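Home | Articles | A–Z | Recent changes | Help

Cillar method

The Cillar method is a system of household tidying that divides a home into 19 "stations," each of which is supposed to be cleared and reset on a fixed rotation. It takes its name from Cillar, the small publisher that sold the original handbook. Supporters describe it as a complete approach to housework. Most of what is claimed for it has never been tested.

Origins

The handbook says the method grew out of the daily routine of a boarding house in Vasstead. No record of the boarding house has been found outside the handbook and the advertising for it, and the two sources disagree on how many floors it had. The first printing carries no date. A second printing, dated 5/10/05, drops the boarding house story from the introduction but keeps it on the back cover.
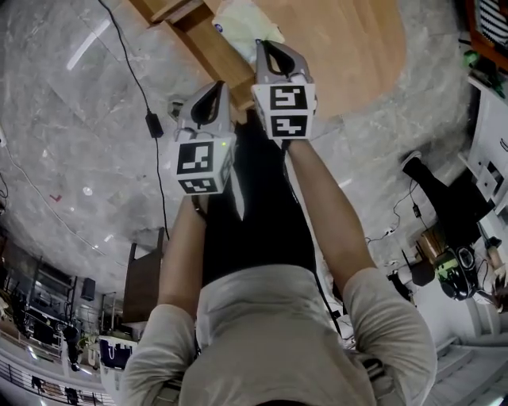 Practice

Each station is given a short session in which everything out of place is picked up, sorted and either put back or moved to a holding box. The handbook allows five minutes per station and forbids going back to one already finished. Large items are left for last. Clothing is handled separately, under a set of folding rules that take up two chapters and contradict each other on the subject of sleeves.

The rotation assumes a home with a separate pantry, hall and laundry room. Readers in apartments are told to "combine as needed," with no guidance on how — a gap that later guides tried to fill with mixed results. 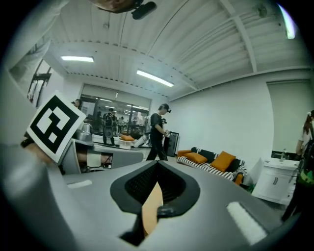
Claims and criticism

Cillar advertised that the method cut weekly housework in half. The only support offered was a survey of its own customers, run in September by a mail-order firm called Wróbel, which also sold the holding boxes. The survey form did not ask how much time people had spent on housework before they started.

A housekeeping class in Pultcombe taught the method for two terms and then went back to ordinary checklists. Its course notes say that students liked the short sessions but ignored the rotation. Similar short-session advice appears in many older household manuals, so it is hard to say what part of the method, apart from the number of stations, is new.

See also: Spring cleaning; Household manual; Checklist

Categories: Housekeeping | Home organization | Articles needing more sources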